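Aubergine

The aubergine is a plant in the nightshade family, grown for its fruit, and I'll admit straight away that it's my favourite thing to cook (so expect some bias). It's a cousin of the tomato and the potato. Botanists class the fruit as a berry, which still makes me laugh when I'm heaving a fat one onto the chopping board! 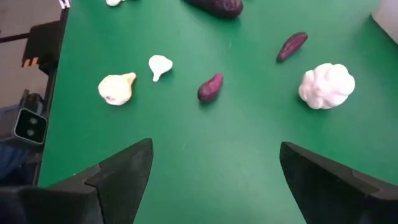 The name came to English through French, and further back from Arabic and Persian. Americans say eggplant, after the small white kinds that really do look like eggs. People have grown it in southern and eastern Asia since ancient times, and it likes warmth, so in Britain I keep mine under glass and pick from late July if I'm lucky.

In the kitchen it drinks up oil like a sponge. Older recipes tell you to salt the slices for 30 minutes to draw out bitterness, but modern kinds are much milder and I mostly skip it. My neighbour Nandi Magagula still salts hers, and we've agreed to differ.

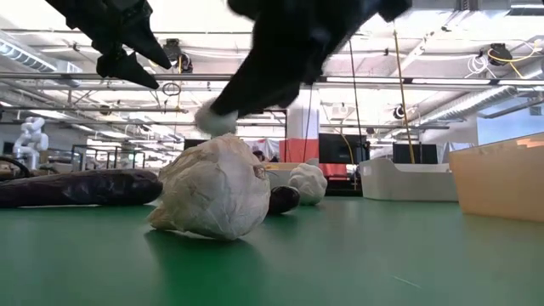

Garlic is the usual partner, whether you're making baba ghanoush, moussaka or a plain tray of roast veg. I use four cloves to 599 g of aubergine, an oddly exact figure that came off my scales one evening and stuck. Leftovers keep in the fridge for a couple of days.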